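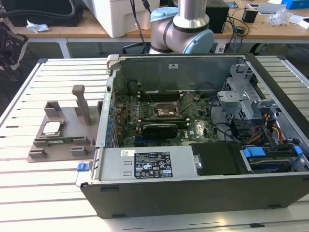
Hi, I'm Marjan, and I write most of what you'll read on Kimmont. It began as a string of emails I sent from the 33 bus on my way to work, mostly grumbling about the seats and the man who ate sardines at 7 a.m. My friend Balakrishnan Nair kept forwarding them to people I'd never met, and after a while it seemed easier to put them on a website.

So now we're a very small company (two of us, plus whoever we can talk into a guest column) publishing short pieces about getting around the city and what you see out of the window while you do it. Night buses, ferry lines, the long walk up from Riltska station when the escalator's out again – that kind of thing. Balakrishnan edits, draws the route maps and takes out my commas. I put some of them back.

We have 414 pieces in the archive, and the oldest ones are pretty rough! I've left them up anyway. If you're new, try the one about the Saturday market tram, or the 5 a.m. airport run, still the one I get the most mail about.

A new piece goes up every Saturday morning. We pay for guest columns, and we'd love more from people who ride the early shifts. Keep it under 400 words, tell us which line you were on, and please don't send poems about umbrellas – we have plenty. The contact form is at the bottom of the page, and I read everything that comes in, usually on the ride home.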